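Putting the Play Kitchen Back in Order: What I Learned from a Very Small Pot
Anastasia Bakalis
Final project report, Everyday Objects and Their Users
September 3, 2021

What I set out to do

My project started with a complaint from my aunt, who runs a little home daycare on Bulstead Road and says the play kitchen is the messiest corner of her whole house. Not the art table, not the sandbox, the kitchen! Plates end up in the oven, vegetables end up in somebody's boot, and by pickup time there's nothing left on the cooktop at all. I wanted to find out whether the kitchen itself has anything to do with that. In other words, does the way a toy kitchen is laid out make it easier or harder to put things back where they belong?

Joyce Lukumay was my project partner for the first half (she switched over to the furniture group later, but a lot of the sorting rules below are hers). We called our method the Lorkum sort, after the street the bus was stuck on when we came up with it. It goes like this. You take every loose piece, you give it one home, and then you ask people to put it back without telling them where that home is. If they get it right, the kitchen is doing its job. If they stand there holding a lid and looking confused, it isn't.

We had a budget of 453 dollars for the class and spent way less than that, mostly on extra plates and toy food.

The kitchen

I picked a light blue one, partly because it was a nice size for a desk corner and partly (okay, mostly) because I love the gold handles. I grew up with a plastic kitchen where every door was the same and every door stuck, so this felt pretty fancy to me. It also has a lot going on for something so small, and that turned out to matter for the project.

The part I kept coming back to was the upper cabinet door. It has a shopping list panel on it with four lines to write on, and when the door is open the list is the first thing you notice. Joyce wanted to use the lines as labels for what goes inside the cabinet. I wanted to leave them alone, and we argued over that for 2 whole work sessions.

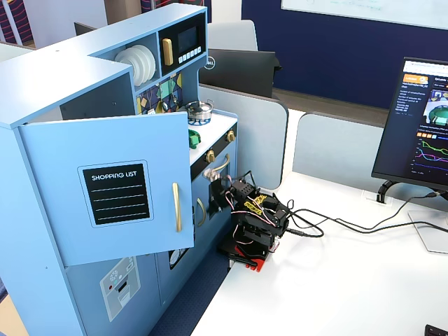
Door open, list showing, plates up in their slot and the silver pot on the cooktop.

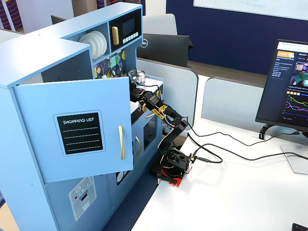

What worked

The plate slot was the clear winner. A plate standing on its edge only fits one way, and you can see the gap when one is missing. Every person I asked got the plates right on the first try, including my little cousin, who put them away and then took them all out again so he could do it a second time.

The cooktop did pretty well too. A pot goes on a burner, everybody knows that, and even people who had no idea where anything else went would head straight there with the pot. My note from that day just says "pot = magnet."

I had worried that the microwave would confuse people because it sits so close to the plates, but it didn't. I did have one person try to warm up a carrot in there, which I decided was playing and didn't count as a mistake.

What didn't work

Food was a disaster. There's no obvious home for a toy vegetable, so people put them on the counter, in the oven, or behind a door, and then forgot about them. I tried three different fixes:

A bowl on the counter. Took up too much room and got used as a hat.

The upper cabinet, door left open. Better, but the little kids couldn't reach it very well.

The lower cabinet, with a drawing of a tomato taped inside. This was the best one by far, and it would have been even better if I could draw tomatoes.

The printed sticker on the lower part of the kitchen was the other problem. It's flat, so it looks like an appliance but you can't put anything in it there. A few people went looking for an opening and got kind of annoyed. My aunt thought it was a nice touch and told me I was being picky.

About that shopping list

I ended up agreeing with Joyce, sort of. We tried it her way, with the contents of the cabinet written on the lines, and the grown-ups loved it. The kids couldn't read it and didn't care. Then I tried small pictures, one per line, and that went a lot better with the younger ones. The funny thing is that they also started "shopping" from it, walking over to the list, picking a picture, and bringing back the matching piece. I hadn't planned that at all, and it was the most cleaning up I saw the whole time!

If I did it again

I would buy fewer pieces of food. I would also ask people to play for a while before cleaning up, because in my tests everything started in one pile and real messes don't look like that. And I'd like to try the same sort on the Droleck kitchen Mrs. Chrysikopoulos keeps in the library, which has open shelves and no doors anywhere. She says I can come in October as long as I bring the plates back.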